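Coltska Cloth Set – README

Student project, Otaton robotics club. Maintainer: Ataahua Pomare. Labels: Manaia Lockyer. 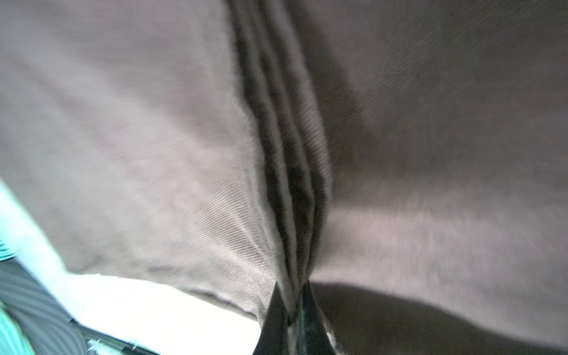

The set holds 392 episodes of a two-finger gripper picking up and folding single pieces of cloth. Each episode has a wrist video, joint positions and a text label. Grasp labels are set at the first closed position and use three classes: edge, flat and gather. A gather is cloth pinched into pleats that narrow to a point between the fingertips, as in the taupe twill here. A fold with only one ridge is labeled flat.

Contents
episodes/ – one folder per episode
labels.csv – grasp class, cloth ID, result
splits/ – train and test lists

Test split: 60 episodes. No cloth ID appears in both splits.

Known issues
Joint positions lag the video by one or two samples in the oldest episodes. Use the corrected times in labels.csv.
Result is blank where the two labelers disagreed.
Dark cloth is underrepresented – more is planned for July.

Changes
1st June: removed duplicate episodes, rebuilt splits.

Send label corrections to Manaia with the episode number and the proposed class.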